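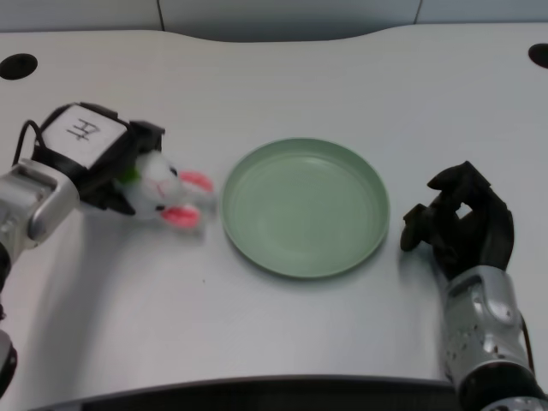
Firkineo Opens Mail-In Mending for Soft Toys, Anywhere in the Country

FOR IMMEDIATE RELEASE

I'm Sanaa Belhaj, I run Firkineo, and I'm writing this press release myself, so please forgive me if it goes on a bit. I've been waiting a long time to send it!

Starting in October, anybody in the United States can mail us a worn-out, chewed, split, flattened or one-eared soft toy and we'll mend it and mail it back. Until now you had to bring your toy to our counter in Jukon, which was lovely for people who live in Jukon and no use at all to the woman in Nebraska who has been emailing me about her son's elephant. (You know who you are. Send the elephant.)

Return shipping is a flat $7, whatever the size of the toy and wherever you live. Mending is priced by the job, and we tell you the price before anybody picks up a needle. If you think it's too much, we mail the toy back just as it came and you pay only the shipping.

How we got here

Firkineo began as a side table in my alterations shop. I was hemming pants and taking in bridesmaid dresses, and a regular customer asked if I could do something about a dog with no stuffing left in its neck. I said sure, how hard can it be, and then spent an entire evening working out how to get stuffing past a seam the width of my thumb without making him look like he was wearing a scarf. He came out fine. She told her sister, her sister told the whole preschool, and by the following spring the pants were on the side table and the toys had the good light by the window.

Last year we mended 400 toys. That was all walk-in work, mostly from families close enough to drive over, with a few grandparents who planned a road trip around it (I am still thinking about the couple who brought a picnic). When we asked on our newsletter who would use a mail-in service, 134 people put their names down for the first month. Those folks get the first slots, and I've already written to every one of them.

People ask me what the most common repair is, and they always expect me to say eyes. It's necks! A small child carries a toy by the neck or by an ear, all day long, and the filling works its way down into the belly and stays there. Rabbits get it worst. The ears stretch, the seam at the top of the head starts to gape, and then the whole head flops over to one side. It's a quick job if you catch it early and a slow one if you don't.

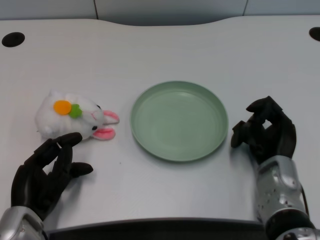
A white plush bunny on its side.

What happens when you mail us a toy

You start with the form on our website. It asks for the toy's name, which is not a joke field, we really use it, and for a couple of photos of the damage. It also asks what you want left alone. This is my favorite part of the form and the part people spend longest on. One family wants the bald patch on the nose kept exactly as it is. Another wants a brand-new nose. Somebody last winter wanted a burn mark from a radiator left on the foot but the other foot redone, and that is what she got.

Once you've heard back from us with a price, you pack the toy in a box with a plain cover sheet and send it off. Please don't use a padded envelope. I beg you. Button eyes and padded envelopes do not get along.

When the box gets to Jukon we open it, check the toy over and send you a message the same day to say it's here. Then it waits its turn. Most simple jobs (a seam, an ear, a bit of filling) are done inside a week. Re-covering a paw or matching old fur takes longer, and for very old toys I might write and ask you for more time. I would rather be slow and get the color right.

Cleaning is a separate step and you can say no to it. Plenty of kids care a great deal about the smell, and so do plenty of adults. If you say yes, the toy goes across the street to El Fassi, the family laundry that has been doing our delicate work from the beginning. They wash by hand, dry flat and never, ever tumble. Mr. El Fassi has opinions about tumble dryers and I've learned to bring a coffee if I want to hear them all.

The thread question

This bit is for the sewing people, so skip ahead if you like.

For mail-in work we're moving over to Tevum, a polyester thread that I've been trying out on and off since January. I was a cotton person for years. Cotton feels right in the hand and it sinks into old plush so nicely that you can hardly find the stitches afterward. But I kept seeing my own repairs come back, mostly at the shoulder, where a kid pulls hardest, and I got tired of apologizing for them. The Tevum has a little give. It comes in a good run of off-whites too, and if you have ever tried to match the white of a rabbit that has been loved for three years, you'll know there is no such color as white.

I'm still using cotton on antique toys and on anything with a mohair coat. If you feel strongly about it either way, there's a line on the form for that as well.
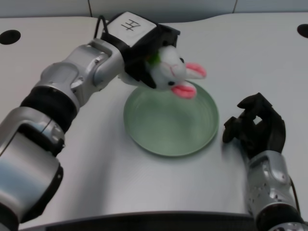
White plush rabbit and a shallow pale green bowl.

A few things we can't do

We can't mend anything with a working battery pack unless you take the batteries out first and tell us they're gone. We'll sew around a voice box, but we can't fix one. We don't take toys filled with beans or beads if the bag has already split, at least until I find a better way of dealing with beads on the floor. And we can't rush a job for a birthday. I know! I'd love to. But moving one toy up means somebody else's kid has another night without theirs, and I've had enough of those phone calls to know how that goes.

We also won't swap your toy for a new one that looks the same. I get asked this more than you would think, usually in a whisper.

Sending a toy on its way

If your child is nervous about the trip, have them pick the box. Let them put the toy in and close the lid. Some kids like to add a snack, and I don't mind that as long as it's wrapped and isn't a banana. Others draw a map. We keep the drawings safe and they go home in the same box, along with a card saying what was done and by whom, so there's something to read out at bedtime.

We'll be holding a drop-in afternoon at the Jukon shop in October to mark the launch, from 2 p.m. until the cookies run out. There will be a beginner's table where you can learn to close a seam with a ladder stitch. It's the one stitch I think every parent should have up their sleeve, and you can pick it up in a few minutes. Bring a toy or use one of our practice ones. Kids are welcome at the table as long as a grown-up sits with them. El Fassi will be open that afternoon too, if you'd like to ask about washing.

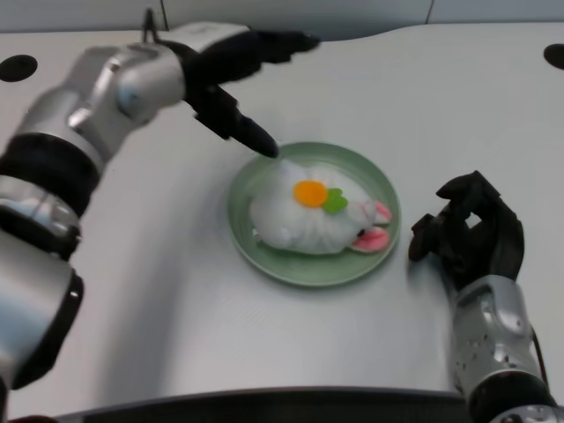
White plush rabbit on a small green plate.

Where I'd like this to go

My big, slightly silly goal is 4000 toys mended by mail. I haven't put a year on it. I've got two menders joining me at the bench this fall and I'd like to train more, especially people who already sew at home and want part-time work near Jukon. You don't need a certificate. You do need patience with fur, good eyes or good glasses, and the kind of temperament that can unpick a seam twice without swearing in front of a customer. Write to me if that sounds like you.

I'd also like to hear from other alterations shops. A lot of you already do this on the quiet for your regulars, and I'm happy to share our form, our price sheet and the long list of things I got wrong in the first year.

About Firkineo

Firkineo is a soft toy mending shop in Jukon, owned and run by Sanaa Belhaj. We mend plush, felt and knitted toys of any age, in the shop and, from October, by mail.

Media contact

Sanaa Belhaj, Firkineo, Jukon. Interviews are welcome, by phone or at the bench. Mornings before 10 are best, while it's still quiet and I can put the needle down. Photos may be used alongside coverage of the launch.

###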